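Manuals > Meesuk Desktop Refurbishing Guide > Section 4: Hard drive

Print this page | E-mail this page

4. TAKING OUT AND REFITTING THE HARD DRIVE

Revised September 24, 2025 by Renu Rastogi. Replaces the Plondport sheet, which was two paragraphs long and wrong about the cables.

This section covers towers that hold a 3.5-inch drive in a plastic caddy, in a metal cage. The sales literature for such cases likes the phrase "tool-free." Take that as a hope. The caddy may come out without a screwdriver, but the side panel on an older case often won't, and a caddy that has sat in its slot for years can hold on harder than any screw.

Allow 50 minutes for your first one. The Plondport sheet said five, and I have yet to meet the person who timed it.

4.1 Before you touch the drive

1. Shut the computer down from the operating system. If it has no working operating system, turn it off at the switch on the power supply.

2. Pull the power cord out of the back. A dark front light proves very little.

3. Press the front power button and hold it for a few seconds.

4. Lay the tower on its side with the removable panel facing up. Use something flat that won't rock.

5. Take off the side panel and put it where you won't step on it.

6. Touch bare metal on the case. If you own a wrist strap, wear it. I'm not convinced by the cheap ones, but they do no harm.

CAUTION: Stamped steel drive cages can have sharp edges around the cutouts. Keep your fingers on the plastic parts where there is a choice.

4.2 Disconnecting the cables

Two cables matter. The data cable runs to the board and is usually thin and flat. The power cable is the bundle with several colors of wire going into a wide connector. Don't trust color alone to tell you what a cable does. Makers use whatever they bought that month, and there may be data cables of different colors in one case. 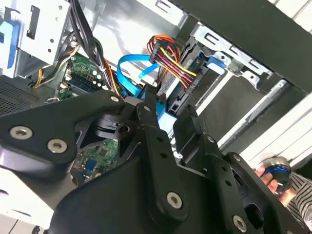 Fig. 4-1. Drive in its cage, power connector still plugged in. The blue plastic release tab is at the top.

7. Follow each cable with your eye from one end to the other before you pull anything. Loops hide behind other loops.

8. Write down where each data cable goes, or put tape on it. "I'll remember" is how Trasthorpe ended up with a shelf of machines that wouldn't start.

9. Hold the power connector by its body and draw it straight off the drive. Don't pull on the wires. A slight side-to-side movement is all right, a very slight one. If you find yourself prying, stop.

10. Take off the data connector the same way. If it has a metal spring clip, press the clip first. If there's no clip, there's nothing to press, whatever the general instructions say.

11. Tuck both cables back so they can't catch on the caddy.

NOTE: Some older guides tell you to unplug the power supply from the main board at this stage. I can't find a good reason for it when only the drive is coming out, and it gives you one more connector to put back badly.

Check the rest of the inside while the panel is off. Look at the memory slots and the processor socket in particular, and compare them with the intake sheet. The sheet is filled in by somebody in a hurry. Machine 57 was written up as complete last December.
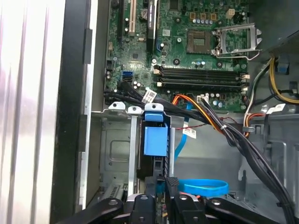 STRIPPED BOARDS – READ BEFORE GOING FURTHER

A board with no memory in its slots and an open, empty processor socket will not run, so you can't use that computer to test the drive. Move the drive to a known good machine for testing and put "board stripped" on the sheet.

Keep everything away from an open socket. The contacts are tiny and easy to bend. People do claim to straighten them with a mechanical pencil, and perhaps some of them can. Don't drop screws in there, don't drag a cable across it, and don't close the lever over an empty socket just to make it look neat unless you have the proper cover.

The coin-cell battery may stay where it is. Taking it out does nothing for the hard drive. Yaowalak Suksawat thinks it should be swapped on every machine as routine; I think it should be measured first. Until we settle that, follow the work order.

4.3 Removing the caddy

12. Press the release tab or squeeze the ends of the caddy, depending on the type. Look at yours and see which way the plastic is meant to flex.

13. Slide the caddy out in line with its slot. If it sticks, push it back in a little and try again. More force is rarely the answer with old plastic.

14. Once it's free, lift it clear of the case by the sides. Check that no cable has come along with it. 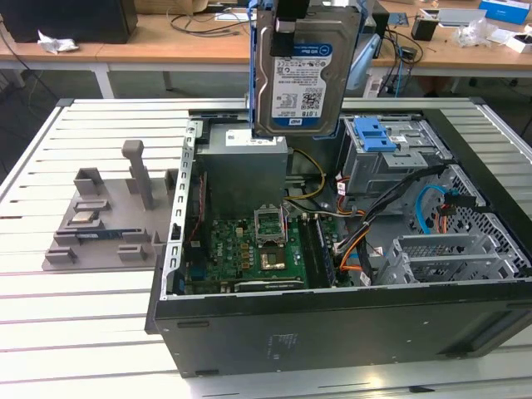
Fig. 4-2. Caddy and drive clear of the case. The 1.0TB marking is near the bottom of the label.

15. Read the label on the drive itself and copy down the make, the capacity and the serial number. Don't copy them from the Pinine stock list. That list has 579 entries and I would not bet lunch on any one of them.

CAUTION: A label tells you what the drive was when it left the factory. It says nothing about its health or whether it has been wiped. Treat every drive as holding someone's files until you have a wipe report with a matching serial number.

16. Set the drive down flat on an antistatic mat or bag, circuit board side down. Don't stack drives.

4.4 Refitting

17. Check that the caddy rails are seated on both sides of the drive. A rail that has popped out will feel like a tight slot.

18. Slide the caddy in until the latch catches. You may hear a click – some are nearly silent, so give it a gentle tug as well.

19. Reconnect data, then power. Both connectors are keyed and go on one way only.

20. Leave the side panel off until the drive has shown up in the setup screen. See section 5 if it doesn't.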